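追試の条件

進捗推定器の判定は、200本のうち192本で人手のラベルと一致した。アビリオ・パトリシオはこの数字を報告書の第二節に書き、表の番号を振り直してから席を立った。八月の午後四時で、ワレル棟の空調は設定温度に届いていなかった。

課題は単純だった。シミュレータの木のテーブルにギターのエフェクトペダルがあり、そばに白いトレイがある。アームはペダルを把持し、トレイに載せる。推定器は手首カメラの映像を受け取り、完了までの進み具合を0から1の値で毎ステップ出力する。一本の上限は500ステップで、最終値が閾値を超えれば成功と判定される。この値を報酬に使えば人手のラベルが要らなくなる、というのがトモアナ計画の提案書に書かれた主張だった。

ショナ・ヘナレは不一致の八本を先に開いた。
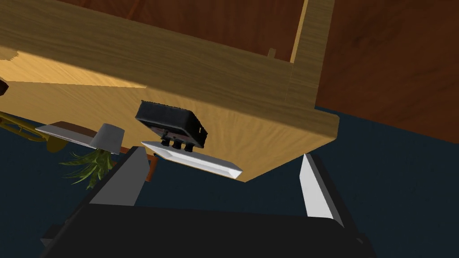 八本はすべて偽陽性だった。人手のラベルは失敗、推定器の最終値は閾値を超えている。ヘナレは値の推移を一枚に重ねて描いた。曲線は八本ともなめらかに上がっていた。把持に成功した試行なら、指が閉じる時点で値に段がつく。八本の曲線には段がなかった。

彼女は表計算の列をひとつ増やし、接触の有無をシミュレータの記録から引いた。八本とも、指とペダルの接触は一度も記録されていなかった。

次に一致した192本を調べた。こちらを疑う理由は手順書のどこにもなかったので、作業時間はプコデルという雑務用の項目につけた。成功した試行を一本選び、映像のステップの順序を無作為に入れ替えて推定器に通す。映像の中身が効いているなら、値は激しく上下するはずだった。値は元の曲線とほとんど同じ形で上がった。もう一本試し、乱数の種を変えてさらに試した。五本目で彼女は手を止め、入力の定義ファイルを読みにいった。

映像の特徴量の後ろに、ステップ番号を500で割った値がつながっていた。追加した人の欄にはアルビー・ピリヒの名前があり、理由の欄には「学習の安定化」とだけ書かれていた。

経過時間だけを見ていても、評価用の200本ではよい成績が出る。成功した試行は長く、失敗した試行の多くは早い段階で打ち切られていた。打ち切りの規則は、グリッパがテーブルから離れて別の方向を向いたまま一定時間が過ぎたら終了、というものだった。計算機の時間を節約するために入れた規則である。八本はその規則に引っかからず、ペダルに触れないまま長く続いた試行だった。

ヘナレは打ち切りの規則を外し、方策の初期姿勢を大きくずらした追加の試行を23本作った。いずれもアームは壁やパネルのほうを向いて始まり、ペダルには届かない。それを推定器に通した。 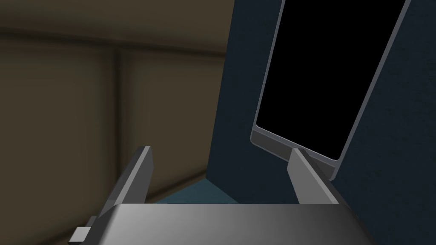
時刻を抜いて学習し直せば済む話では、とショナ・ハインズが通話の向こうで言った。締め切りは延ばせる、ヴェルケッティ側には自分から伝える、と続け、それから、抜いた場合の一致数はもう出ているのかと尋ねた。

まだ出ていない、とヘナレは答えた。23本の結果だけ先に読み上げた。最終ステップでの判定は全数が成功である。

通話は短く終わった。パトリシオが紙コップを二つ持って戻ってきて、一つを彼女の机に置いた。彼は画面の曲線を見て、第二節を書き直す必要があるかと聞いた。ヘナレは、節の題から変えることになると思う、と言った。彼はうなずき、表の番号のことを少し気にした。

再学習には一晩かかる。待つあいだに、彼女は検証の手順を決めて共有の文書に書いた。時刻の入力を除く。打ち切りを廃止し、全試行を上限まで記録する。順序を入れ替えた映像を対照として必ず通し、入れ替え後も値の推移が元とよく一致する推定器は採用しない。接触の記録は採点にのみ使い、推定器には渡さない。四つ目の項目には、ピリヒから、渡したほうが性能は上がるという書き込みがついた。ヘナレは返信欄を開き、実機にはその記録がない、と書いて閉じた。

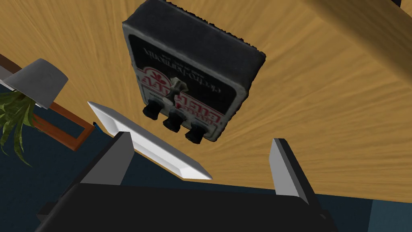
朝六時に学習が終わっていた。打ち切りなしで録り直した200本に対し、新しい推定器の一致数は前回を大きく下回った。順序を入れ替えた映像では値が乱れた。指がペダルの側面に近づくと値はわずかに上がり、離れると下がった。トレイの上を手ぶらで通過したときにも上がる試行が残っていて、これは別の問題として番号をつけた。

ブレンダン・オブライエンが出勤してきて、どちらの数字を載せるのかと聞いた。両方だ、とヘナレは言った。192を第二節に残し、その直後に入れ替えの実験を置く。オブライエンは、査読者は最初の表しか見ないかもしれないと言った。彼女は表の行を上下入れ替え、新しい推定器の値を先頭に移した。

第二節の題は「時刻入力が進捗推定に与える影響」になった。パトリシオが表の番号をもう一度振り直し、そのあいだにヘナレはピリヒに、理由の欄を書き足してほしいと連絡した。返事は昼前に来た。当時は時刻を入れないと損失が下がらなかった、記録が残っているはずなので探してみる、とのことだった。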